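Pinza de mano (robótica)

De Jenell, la enciclopedia de taller. Artículo revisado el martes, 16 de junio de 2020.

Una pinza de mano es una pinza robótica sin robot: el mismo cabezal que iría atornillado al extremo de un brazo, pero con un asa para que lo lleve una persona. Se usa para grabar tareas manuales y enseñárselas después a una máquina, y también (que es lo que más me gusta a mí) para probar dedos, cámaras y gatillos sin pelearse con un brazo entero. Llevo bastante tiempo comparando modelos y en Jenell me dejan escribir en primera persona, así que aviso: esto tiene datos, pero también manías.

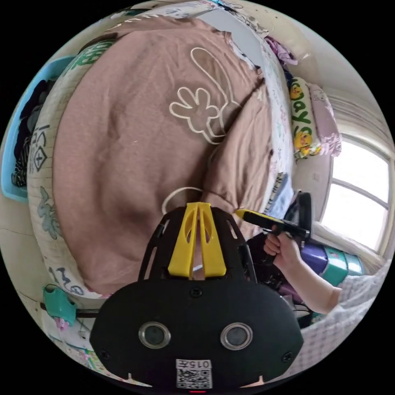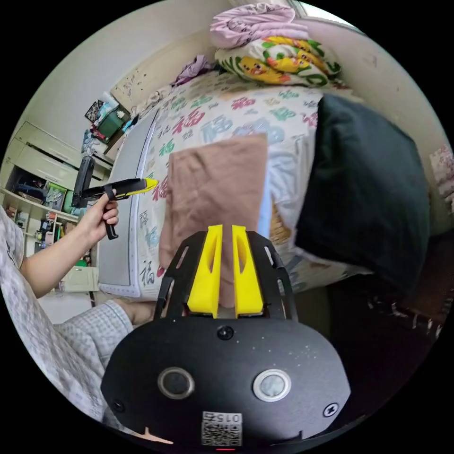
Dedos amarillos calados sobre cuerpo negro, con la ropa de cama como banco de pruebas.

Partes

Casi todas las que he tenido en la mano comparten lo mismo: un cuerpo con el asa, un mecanismo que junta y separa los dedos, una cámara y algo que registre la apertura. El gatillo puede ser mecánico puro (aprietas y los dedos se cierran, sin motor por medio) o mandar una orden a un motor. Yo prefiero el mecánico, porque notas en el índice lo que está pasando en la punta. Con el motorizado agarras a ciegas durante los primeros días, y eso luego se ve en las grabaciones: movimientos a tirones, cierres de más, paradas raras a mitad de camino.

Dedos

Aquí es donde se nos va la vida a los aficionados. Hay dedos rígidos, que son precisos y muy poco amables con lo que tocan, y dedos calados, con una ranura que les permite ceder según el material y el grosor de las paredes. Para tela me quedo con los calados casi siempre. Un pliegue de manta no tiene un borde definido, lo pellizcas por donde puedes, y un dedo que se deforma un poco perdona que llegues torcido.

Ahora bien, con tela muy fina cambia la cosa. Los dedos de Basent, que en mantas van de maravilla, se me escapan con las fundas de almohada; los de Bisht tienen la punta más estrecha y entran mejor bajo una costura, aunque con un edredón gordo se quedan cortos. Hice una tanda de 64 agarres con cada juego, misma manta y mismo operador (yo), y Basent falló cinco veces. Bisht falló 33, casi todas por soltar la tela al levantar. Con la funda fina no llevé la cuenta, y me arrepiento – otro día será.

El color parece un capricho y tiene su importancia. Si el dedo contrasta con lo que hay detrás, es más fácil seguir la punta en el vídeo, a ojo o con un programa. El amarillo funciona bien sobre casi todo lo que hay en una casa, salvo, claro, sobre las cosas amarillas.

Cámara

La costumbre es montarla cerca del mecanismo, con una lente muy abierta, de modo que entren a la vez los dedos y buena parte de la habitación. La imagen se curva hacia los bordes y al principio marea un poco, pero compensa: un programa que tiene que calcular por dónde va la pinza agradece ver esquinas, muebles y dibujos en las telas. Una sábana lisa y blanca pegada a la lente es lo peor que le puedes dar. Probé también una lente estrecha, de las normales, y perdía la posición en cuanto me agachaba sobre el colchón.

Ojo con las ventanas. A contraluz la exposición automática sube y baja a lo loco, y yo acabo fijándola a mano antes de empezar.

Una mano o dos

Para coger una taza basta una pinza. Para doblar una manta hacen falta dos, y entonces aparecen problemas nuevos: hay que sincronizar las grabaciones, distinguir la izquierda de la derecha (una etiqueta con código en cada cuerpo ahorra muchos disgustos) y acostumbrarse a no chocar una con otra. El peso también se nota el doble. La primera que tuve, una Relix, pesaba 900 gramos, y después de una mañana estirando colchas no podía ni abrir un bote de tomate. ¡Y eso que era solo una!

Comparación con el brazo

El brazo teleoperado da datos más limpios, porque cada articulación sabe dónde está. A cambio es lento, ocupa sitio y no hay quien lo lleve de un dormitorio a otro. Con la pinza de mano trabajas casi a la velocidad de siempre, y el precio lo pagas después: una persona gira la muñeca y se inclina de maneras que muchos brazos no pueden copiar, de forma que hay grabaciones estupendas que no sirven para nada. Mi consejo es moverse un poco más despacio de lo natural y evitar los giros bruscos. Cuesta cogerle el punto.

Véase también: dedo adaptable, gatillo mecánico, lente gran angular, manipulación de tela, teleoperación.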